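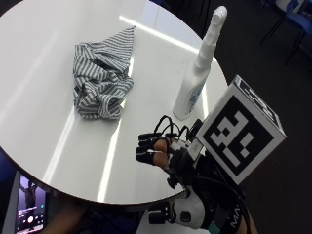 The Koltdale Textile Reuse Service will change the way it accepts household textiles beginning 4 April 2020. Until now, residents have been asked to bring only garments in wearable condition, and staff at the Grodine Street depot have turned away a large share of what was offered. Under the revised rules, any cloth item made mainly of cotton, linen or wool may be handed in, whatever its age. A crumpled striped cloth, gray-blue and white, is the sort of everyday piece residents have often asked us about. Items of this size may be placed in the general bag with towels, pillowcases and napkins. They need not be ironed or folded, but they must be clean and fully dry.

The change follows a review carried out in January by Cecilia Boateng, who manages the Service, and Mwangi Mfaume of the town's Office of Waste and Recycling. The review found that many households kept worn linens in closets for years, unsure whether they could be donated, and in the end put them out with the trash. It also found that the printed guidance was hard to follow. The old leaflet listed 98 separate items under 5 headings, and two of the headings overlapped. The new leaflet fits on one side of a single sheet.

Textiles received at the depot will be sorted into two streams. Goods fit for further use will go to the Subramaniam Hall shop, where proceeds support the winter coat fund. The remainder will be sent to Prodari, the contractor appointed last year, to be cut into wiping cloths or shredded for padding. Residents who wish an item to go to one stream in particular should attach a note -- a safety pin and a slip of paper will do.
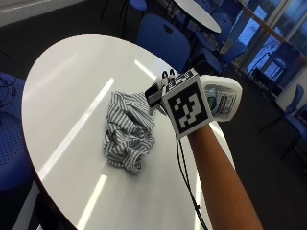 Certain materials remain outside the program. Carpet, foam cushions, electric blankets and anything treated with oil or paint cannot be accepted, as the contractor has no means of handling them. Shoes should be tied together in pairs and brought separately to the side entrance. Curtains are welcome once hooks and weights have been removed.

Bags will be provided free of charge at the depot and at the public library. Each household may take 2 bags per visit. Bags left outside the gate after closing will be treated as dumping under the town code, and the Service asks for the cooperation of all residents in this matter.

Jagadeesh Thampi will oversee the sorting room under the new arrangement. Kavitha Kartha continues as the contact for schools and places of worship wishing to hold a collection of their own; she asks for notice in writing, with the expected number of bags and a preferred pickup address. The Service will report on the first 90 days of the program in a later issue.

Reader comments

J. Dufour: Are single socks accepted? The old leaflet said no.

Textile Reuse Service: Yes. Single socks may go in the general bag.

Maplehill resident: Glad to hear about the curtains. Could the side entrance please be marked -- I walked past it twice.

Also in this issue
Library Reading Room: Revised Hours
Winter Coat Fund: A Letter of Thanks
Leaf Collection Routes
Notice of Water Main Work on Grodine Street

Contact the editor, Josée Dufour, at the Koltdale Town Office | Copyright Town of Koltdale | Back to top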